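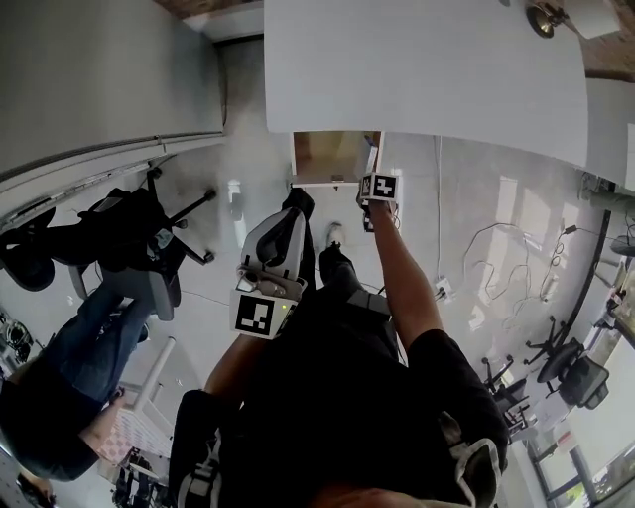
The ground-floor study room at Ramstead House has reopened to members following a change of furniture and a review of how the space is used. The former reading tables have been withdrawn and replaced by white desks, chosen by the house management after a consultation with regular users of the room. The pale tiled floor has been retained, as have the office chairs on castors, which members had asked to keep. A lamp with a white shade stands at the end of the large desk, and members working into the evening are asked to switch it off before they leave.

The work was arranged by Nabila Ait Brahim, Head of Premises, and carried out by the fitting firm Hegazy. The total number of study places across the building now stands at 68, and 204 members replied to the consultation held before the furniture was ordered.

"Members told us that they wanted a plain surface to work on and somewhere to put their things out of the way," Ms Ait Brahim said. "The older tables were handsome, but they had no storage of any kind, and bags and papers tended to collect on the window side of the room."

Storage was the subject raised most often in the replies. The new desk has a drawer beneath its top, with white sides and a light brown, wood-toned interior. The drawer is intended for papers and small personal items during a visit and should be emptied at the end of each session. Anything left overnight will be taken to the front office, where it will be held for 11 days.

The brick wall behind the desk has been left unpainted. An earlier proposal to cover it with shelving was not taken forward, as most of those who replied preferred the wall as it was. Shelving may be considered for the Asby Room when that space is reviewed in April.

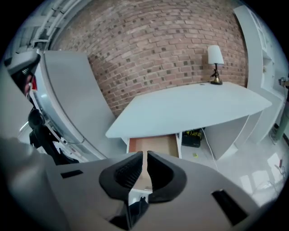 Use of the room

Members are reminded of the following arrangements:

- Desk tops are to be left clear at the end of each session.
- Drawers should be closed when not in use.
- Cables and extension leads should be kept away from the main walkway.
- Chairs may be moved between desks but should not be taken into the corridor.
- Group bookings are limited to 4 people and must be made through the front office.

Mounir Mahrous, who manages bookings for the house, said that almost all morning places for the coming fortnight had been reserved. Members who are unable to attend are asked to cancel in good time so that the place can be offered to others.

Comments on the new furniture may be handed in at the front office or sent to Qusai Fakhoury, Member Services.

Recent news
Asby Room: notice of review
Changes to front office opening times
Tindia reading group: spring list
Lost property: revised arrangements

Contact us | Accessibility | © Ramstead House | Back to top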